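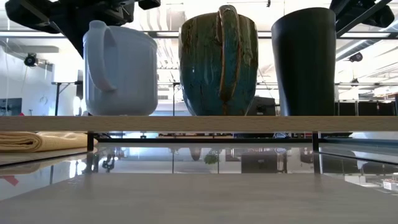
Pitcher, mug, tumbler. The teal one is my favorite!

I've been on a drinkware kick since August, and the long wooden shelf is finally starting to look the way I wanted. Three pieces, lots of space between them, and I get to see that glaze every time I look up!

The mug came from a pottery sale in Sedcombe. Nanna Hjaltested had a whole table of them, and I must have picked up every single one before settling on this (she was very patient with me). I love how the teal and dark green run down in drips with brown streaks in between, and then right at the bottom it goes bright turquoise. It's a big mug, too – my whole morning coffee fits, with room for milk. I paid 59 for it and would do it again tomorrow.

The white pitcher is plain plastic and I adore it. Great big loop handle, easy to grab, and I've used it for iced tea all summer. The black tumbler was a swap with Halfdan, who got my old glass carafe. It's the tallest of the bunch and so simple next to all that glaze.

Next I want a small bowl, maybe something in tan to pick up the edge of the mug handle. Nanna says she's firing again soon, so I'm saving up!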